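Fellunero Help » Clubs and Competitions » Picking and Sorting

Arm keeps going for the wrong thing in a mixed bin — how do we score it fairly?

Posted by buscombe_robotics, March 26, 2024

Hi all. College robotics club, first year entering the Rornitz picking challenge, heat is in April so a bit of a panic on. Rules say mixed bin, judges choose the items, the arm moves what it can from one compartment to the other in 11 minutes. Points per item, minus points for a drop outside the bin.

Our trouble is the softer and shinier stuff. Hard toys fine. Bath pouf — it goes in too deep and drags. Anything in clear packaging, the depth reading goes to mush and it either stops short or presses down. We've logged 1,109 tries so far and the see-through items are miles behind the rest.

So two things. Do we practise with the awkward items on their own until they work, or keep everything mixed like on the day? And does the divider matter?? Ours is clamped and a bit battered and I don't know if the judges will want it cleaner. Bin as we run it now:

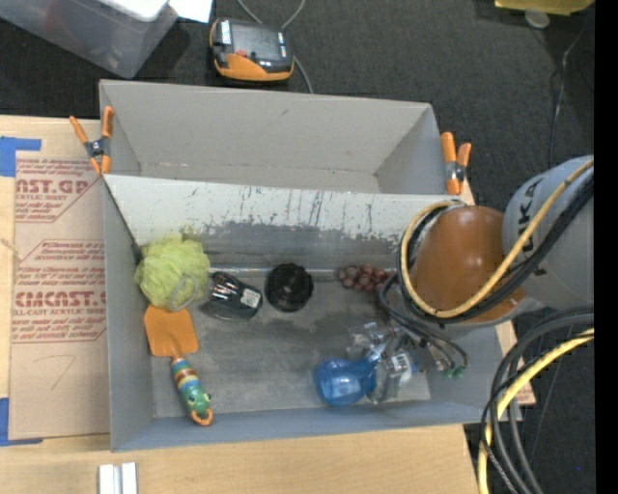
3 replies — sorted by oldest

kanaan_workshop
Mixed, but not only mixed. We entered last year and did the opposite, weeks of one item at a time, lovely numbers, then it fell apart as soon as things were touching. Your grapes up against the base of the divider are a good test for that, ours could never get fingers in behind anything near a slope. The pouf on the left wall is the same sort of problem.

What worked for us in the end: 40 picks mixed, write down the worst two items, then a short session on just those, then back to mixed. Shuffle by hand every time and get someone who didnt write the code to do it. People who wrote the code put things where the code likes them.

For the shiny packets, don't trust a single depth reading. Take a few from different arm positions and throw out the silly ones. If you still get nothing, use the colour picture to find the outline and come down slowly until you feel contact. Slow, but a slow pick scores and a dropped one costs you.

Divider — the rules only talk about the size of the bin, nothing on paint. I'd worry more about the marks confusing your camera. All that black scuffing on a pale panel, ours picked up a scratch as an object more than once. Mask the panel out in software, five minutes' work. And check the clamps before each run, if one slips the panel shifts and your mask is wrong.

gripfan3219
just use suction

mitre_and_glue
Suction won't do the pouf, it's mesh, air goes straight through. Might do the flat side of a packet if its not crinkly. Some teams swap tools half way but you lose time on it and I think it has to be declared on the form, check that.

Only thing I'd add is your cables. You've got hoses looping down under the arm and thinner ones running to the right wall, and from that side they're hiding part of the grapes. If your camera is anywhere near that angle then it's losing items for no good reason. Tie them higher up the arm, leave enough slack for the wrist to turn all the way, and run the full range by hand before you switch on. We had one pull out mid heat, whole run gone.

Also log the failures seperately — missed, slipped, wrong item. One big "failed" pile tells you nothing. We had 3,219 rows by the end and only half of them were any use, becuase the early ones just said no.

buscombe_robotics (original poster)
Thanks, really useful. Masking the divider tonight and will redo the cables before the next session. kanaan, did you shuffle between every pick or only between rounds?

kanaan_workshop
Between rounds. Every pick takes forever.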